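January, early, kitchen still dark

The letter from the Altico finally came, and it is a yes, with conditions. They will hang my pictures in the long room upstairs, the one you reach by walking through the gift shop and past the restrooms. Gleice Evangelista signed it. She writes a very warm letter and then puts the bad news in the last paragraph, where I suppose she hopes you will be too happy to look. I get the wall. I do not get the frames, the labels, the wine or the nails.

I read it standing up, then sitting down, then aloud to the dog, who left.

It is for the Wunduvach pictures. I shot those over three winters, mostly of men mending nets and then of the sheds after the men had gone off to do something that paid. I have never shown them together. A few were in a magazine that folded the same month, and I have always felt a little responsible.

So now I have to choose. The room takes 20 prints if they are modest in size, and I have 45 that I would call finished and would defend in an argument. I laid the small work prints out on the bedroom floor last night and went at them in my socks. By ten I had got rid of 2. By eleven I had put one of them back.

My old teacher in Ivport used to say that a photographer should never be allowed to edit his own work, and then he edited mine, and I have been on the other side of the question ever since. He cut everything with a horizon in it. He had something against horizons. I still feel sneaky when I put one in.

Later, after lunch

Called Miłosz Rutkowska about the printing. He still has the darkroom behind his brother's tire place and he still answers the phone as if you had woken him from surgery. Yes, he can print them. Yes, on fiber paper. No, not by then. I told him the date again and he said he had heard it the first time. We went on like this for a while, and I think we both enjoyed it.

He wants me to let him go darker on the shed pictures. He has wanted this for years. He says I print like a man who is afraid of being overcharged for black. I said the light up there was gray and I was there and he wasn't, and he said that was exactly what was wrong with them. I hung up and looked at the big one of the door and the rope for quite a while, and I'm sorry to write that he may have a point about the door. The rope stays as it is.

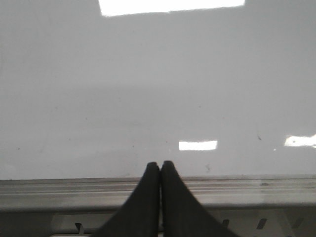 Page last changed: January, 4:45 p.m.

The Sarkar came out of its case this afternoon for the first time since the fall. I wanted to see if the shutter still sticks at the slow end. It does. One second on the dial is one second and a bit of thinking it over. I learned to count along with it in Wunduvach, and there are pictures in that pile I could not have made with a camera that worked properly, though I wouldn't say so to the man who sold it to me, who has been insufferable enough.

Gleice wants a "statement" of one page, on what the work is about. I wrote that it was about nets. Then I wrote a long paragraph on labor and weather and the passing of things, read it back, and recognized most of it from other people's walls. Went back to nets. She will ask for more and I will send her the paragraph, and it will be up by the door in large type with my name under it.

Evening

Three more out, all of them boats. I like boats, but everyone likes boats, and they make the rest look as if it's waiting around for one. The woman with the kettle is in. The two brothers are in, even though the younger one blinked, as he always did. The dog walked across the shortlist after supper and settled on the harbor wall, so that one is under review.

Must find out what nails cost. Must also ring Miłosz back about the door, tomorrow, late enough that he can't say I woke him.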